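Handling module, session 3: reading a supplier's offer

The kit we are picking apart is the Zesetti starter cell from Vogler: one arm, one two-fingered gripper, a licence, and a brochure that uses the word "effortless" more often than I would let you. Bring your marked copy.

What the offer says

Vogler promises 200 ready-made picks "out of the box". Page four explains that a pick is one object in one position, so a banana turned sideways is a second pick. Turn it a few more times and you see how they got to 200.

The gripper is sold as universal. Read the footnote: it is universal for dry, rigid items up to 82 mm across. Soft fruit is an optional extra. So is the mounting plate.

What to ask before anyone signs

Who sets it up, and who pays when they come back to set it up again? Gudrun Kasten's notes from the Andier trial put the first set-up at almost 51 hours, against "an afternoon" in the brochure. It must have been a long afternoon.

What happens when an item is dropped? The Kurora offer, which we read last time, at least has a paragraph on this. Zesetti has a photograph of a smiling man.

Is the software yearly or for good? Look under "Care Plan" – not under "Price".

Task for next time

Write half a page to a buyer who has already fallen for the brochure. Be kind. Use toy food as your test load, and say which shapes you would try first and why. Marks are for the questions you ask. Adjectives will be struck out.

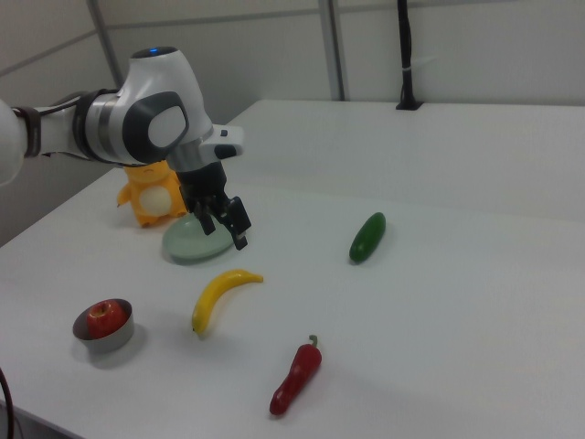 Fig. 1. Gripper over the green plate, with cucumber, banana and chilli on the table and an apple in a metal bowl.

Comments

Khrystyna-Mariia Hordiienko: Is the mounting plate really extra? I can't find it in the price list.

Volker Hagedorn: Page nine, under "Lifestyle".

Gisela Godoy: Does half a page include the heading?

Last updated: October

Contact: Vibeke Bisgaard, course office | © Handling module | Back to top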